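Last Red Mug Standing Gets a Place on a Table

2026-03-30 | Narnau Community News

The shared kitchen on the second floor of the Merkorano building has been through a lot of mugs. Tenants who were there at the start remember a matching set of 12, all red, bought new when the kitchen opened and lined up on the shelf with their handles facing the same way. The shelf now holds a measuring jug, several travel cups without lids and a souvenir from a boat show. Of the red mugs, there is one.

Last week it was given a table.

"People kept asking if it was true that there was only one left," said Songül Akgül, who keeps the building's kitchen list and has been writing polite notes about the mugs since December. "So I put it out where they could see it. It seemed easier than another note."

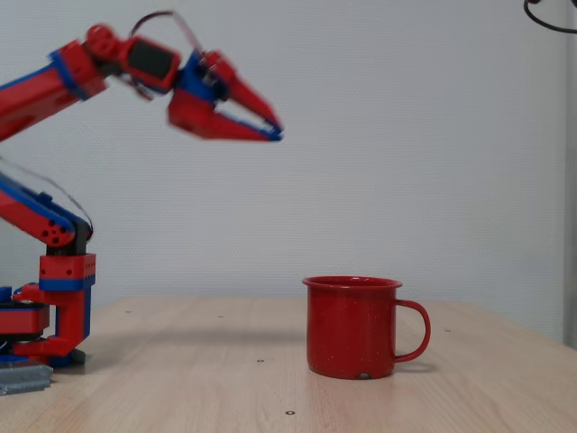

The last of the red mugs, at home in the Merkorano building.

The notes themselves have become a minor attraction. The first asked tenants to "please check desks and cars." The second asked them to check again. The third, which ran to two pages and included a short history of the set, is still taped inside the cupboard door, and has been corrected in pencil by at least two readers who disagreed on a comma.

A return box was left by the stairs for 10 days over the winter. It brought in a casserole dish, a left-hand gardening glove and a mug from the Vallejo bakery down the street, which the bakery was glad to have back – it had been running short itself.

Vitalii Kostiuk, whose picture-framing shop is on the ground floor, admits to breaking one of the set. He would like it known that he reported it the same day and offered to pay. "I'm the only person in this building who has ever owned up to anything," he said. "And what I get for it is people looking at my hands whenever I make coffee."

Kostiuk is firmly in favor of keeping the survivor in use. A mug, he argues, is for drinking out of, and he has little patience with a plan to move it to the glass case in the lobby, next to the fire safety certificate. Akgül, who came up with the plan, points out that nothing has ever gone missing from the glass case. Kostiuk points out that nothing has ever been put in it.

A sign-up sheet was tried as a compromise. Each tenant could book the mug for 20 minutes, then wash it and bring it back. The sheet filled up by mid-morning on its first day, and most of the names on it were in the same handwriting. 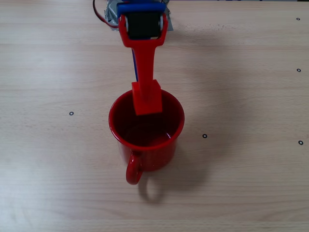
Replacements on the way

The building has ordered 60 new mugs from Evanus, a kitchen supply store outside town, after a show of hands at the spring tenants' meeting. The vote was on color, and it took longer than the vote on the roof. Red was ruled out early on the grounds that people evidently like it too much. The new ones will be beige, a shade that one tenant described approvingly as "not worth carrying to the car."

They are due before the end of next month and will go on the old shelf, which is being cleared for the purpose. Anyone who recognizes the boat show souvenir is asked to collect it from Akgül before then.

The red mug's future will be settled at the next meeting, where the glass case is item four on the agenda, after parking. Until then the sign-up sheet stays on the cupboard door, and tenants are asked to use their own names.

The return box is also going back out by the stairs. Casserole dishes should be taken to the front desk.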